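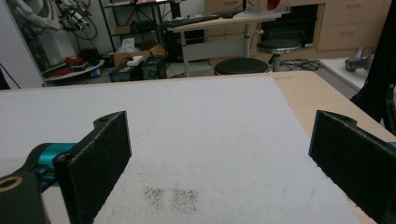 Black pads and a touch of teal on white

Print this message | E-mail this message
3 min read

Subject: Re: [drilerthorpe-fans] Main Street shots in season 2
From: Sawsan Karaki
Date: 1 November 2019

Milovan Nikolaidis wrote:

> Watched the first two episodes of the new season last night and I have a
> question for anyone who grew up in Dinberg. When the sisters run out of the
> movie theater and down the hill, is that really Main Street with the signs
> changed, or did they build it? My wife says it's a set. I say you can see
> the real bank clock. There's a dinner riding on this.
>
> Also, did the Grurkach store really have an orange front like that? It looks
> way too bright to me, but I only moved here in '94.
>
> Milovan

Milovan, tell your wife she's buying dinner! Mostly. The top half of the hill is the real Main Street, and yes, that's the bank clock (it was wrong then too, by the way, my father used to set his watch by it and then be late for everything). But once they get past the shoe repair place and turn the corner, they're somewhere else. The real street goes uphill again there and has a parking garage on it, and I didn't see a parking garage. My guess is the alley was shot on a lot, so you might have to split the dessert.

Now, the Grurkach. I worked there for 2 summers, in housewares and then in records, and I can tell you the front was every bit that orange. If anything they went easy on it. At night with the sign lit up it turned the whole sidewalk orange and everybody who walked by looked like they had a terrible tan. What they got wrong is the doors! They've got the kids pushing through a revolving door, and we never had one. We had those heavy glass ones with the long brass handles that gave you a shock every time you touched them in winter.

The record department was on the lower level next to the snack bar, so all the sleeves smelled like popcorn. I still have an album from there with the sticker on it. I was so happy when the older sister went down the stairs in episode 1, and then so mad when the stairs led to toys. Toys was on 3! Who did they ask?

They did a great job on the Nseir, though. I got a little teary over that. The booths are the right green, the pie case is where it should be, and somebody even remembered the paper placemats with the map of the county on them. My cousins and I used to go in there after the Saturday matinee, 7 of us in one booth, and share 2 plates of fries until the waitress gave us the look. I've paused that episode way too many times trying to read the menu board. If anyone has a bigger TV than mine, can you make out the price of the grilled cheese?

I heard from my sister that they used 200 extras for the parade in episode 4, a lot of them from the high school, and that some of the hairdos took longer than the filming did. She got turned down because her hair was too short. She's fine about it. (She is not fine about it.)

One more thing, for whoever asked last week about the car lot music: it's the old jingle from the radio, but slowed down, and I think it's a different singer. I can sing you the original from start to finish and I will if you don't stop me.

I'm going to scan my pictures of Main Street this weekend. There are 20 or so that are any good and most of them have my brother's head in them. Does anyone know if the list still strips attachments? Last time I tried, everybody got a blank e-mail and I got three very polite notes about it.

Don't post anything about episode 5 yet please, I'm saving it for when my sister comes over.

Sawsan

Print this message | E-mail this message

Recent messages on this list
Bank clock, is it still wrong?
Re: Who plays the Nseir waitress?
Drilerthorpe season 1 soundtrack, looking for a copy
Grurkach catalogs, free to a good home
Re: Re: Car lot jingle
Dinberg parade episode (SPOILERS)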